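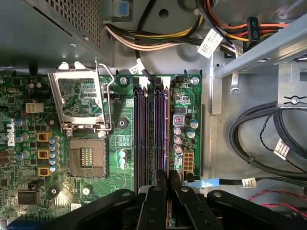

1/ Essais comparatifs de préhenseurs

L'atelier de démontage de Grevby publie dans ce fil le compte rendu de sa campagne d'essais du mois d'août. L'objet en était le choix d'un préhenseur pour l'extraction de composants dans des ordinateurs de bureau en fin de vie. Compte rendu arrêté au 29/09/2019.

2/ Trois préhenseurs ont été retenus : un modèle à doigts parallèles de Vekden, un modèle à biellettes de Sison et une pince à course courte de Prukell. Tous ont été montés sur le même bras, avec le même contrôleur et la même caméra de poignet.

3/ Le protocole prévoyait 30 cycles par préhenseur et par opération. Les opérations retenues étaient la saisie d'une barrette mémoire, la préhension d'un connecteur d'alimentation et le retrait d'un disque dur. Les vis étaient exclues du périmètre et relèvent d'un autre lot.

4/ La carte mère d'une tour Dell impose des contraintes d'accès sévères. Les quatre emplacements mémoire sont parallèles et rapprochés, et des faisceaux de câbles passent entre l'alimentation et le haut de la carte. Un doigt trop large bute sur l'emplacement voisin avant d'atteindre sa cible.

5/ Sur la mémoire, la pince Prukell a obtenu les résultats les plus réguliers. Sa faible course devient en revanche un handicap dès que la pièce à saisir est plus épaisse, et elle n'a pas pu être évaluée sur le disque dur.

6/ Le modèle Sison s'est montré plus polyvalent. Le mécanisme à biellettes offre une ouverture généreuse et une bonne tenue sur les pièces lourdes. Son encombrement demeure toutefois important - les articulations extérieures s'approchent des parois du châssis lorsque le poignet descend en biais.
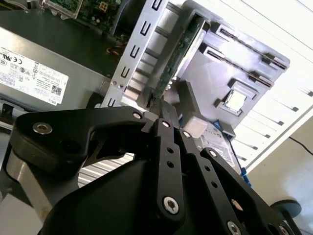 Préhenseur à biellettes engagé dans un châssis Dell ouvert, près de la cage métallique et du disque dur.

7/ Le modèle Vekden occupe une position intermédiaire. Les doigts sont interchangeables sans dépose du corps, ce que les opérateurs ont apprécié. La répétabilité en fermeture s'est cependant dégradée en fin de série, et le fournisseur a été saisi de ce point.

8/ Concernant la vision : la caméra de poignet donne une image exploitable du fond du boîtier, mais les doigts et les biellettes masquent une partie de la zone de travail en phase d'approche. Une seconde caméra fixe, en surplomb, a été ajoutée en cours de campagne. Les cycles antérieurs à cet ajout ont été rejoués.

9/ Les surfaces métalliques ont également posé des difficultés de détection. Les ailettes d'un dissipateur ou la tôle d'une cage de disque renvoient la lumière de façon très variable selon l'orientation. Le temps d'exposition a été fixé manuellement pour l'ensemble des essais.

10/ Côté contrôleur, la consigne d'effort a été limitée à 30 N pour les connecteurs. La surveillance de position est échantillonnée toutes les 400 microsecondes. Aucun réglage propre à un fournisseur n'a été admis en dehors du fichier de paramètres commun.

11/ L'atelier a retenu le modèle Sison pour la suite du projet, avec une paire de doigts affinés à réaliser en interne. La pince Prukell est conservée pour un poste dédié à la mémoire. Le modèle Vekden fera l'objet d'un nouvel examen après la réponse du fournisseur.

12/ La prochaine étape est un essai d'endurance de 2000 cycles sur le préhenseur retenu, avec contrôle du jeu des articulations à intervalles fixes. Les boîtiers utilisés proviendront de plusieurs constructeurs.

13/ Le relevé complet des cycles et le fichier de paramètres peuvent être obtenus sur demande écrite auprès de l'atelier de Grevby. Les demandes de visite du banc d'essai sont à adresser au même service.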